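Chapter 17
Packaging and the Cost of Moving Goods
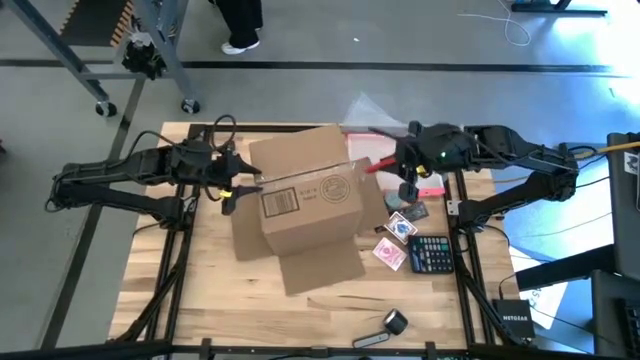 Most goods are handled many times between the place where they are made and the place where they are used. Each time, someone has to lift them, stack them, record them and set them down again. The price a customer pays includes all of this work, although it rarely appears on the receipt.

Before corrugated board became common, manufacturers shipped in wooden crates and barrels. These were strong, but they were heavy and slow to build. Freight was often charged by weight, so a firm paid to move the crate as well as the goods inside it. Corrugated board is made by gluing a wavy sheet of paper between two flat ones. It weighs much less than wood and can be stored flat until it is needed.

Consider the Vurkeck Lamp Company, a small firm in the town of Sullham. In one month it shipped 421 lamps to stores. Of these, 107 went out in single boxes and the rest were packed in larger cartons. The single boxes took up more space on the truck and needed more tape, more labels and more labor. In August the firm changed its carton size so that 24 cartons fit on one pallet, up from 17.

Changes of this kind affect several costs at once. This chapter looks at them in turn, starting with materials and moving on to storage, transport and damage in transit. The last section deals with returns, which have grown with mail order and online sales.

Key terms: corrugated board, unit load, pallet, dimensional weight, void fill, reverse logistics

17.1 Material Costs

The cost of a box depends first on how much board it uses.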